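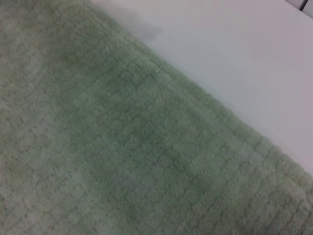
Why does the dryer at the Surville unit stop at 141 minutes with error 231?
The timer board was set to the old cycle limit, and the 231 code is its cutoff.

8 September 2022, Evander Cairns: Raised the limit in the service menu and restarted. Same code on the second load.

Lorna Leckie: Replaced the timer board — part from Grekska, last one on the shelf. Ran a full cycle, no code. Leave ticket open until the next service in January.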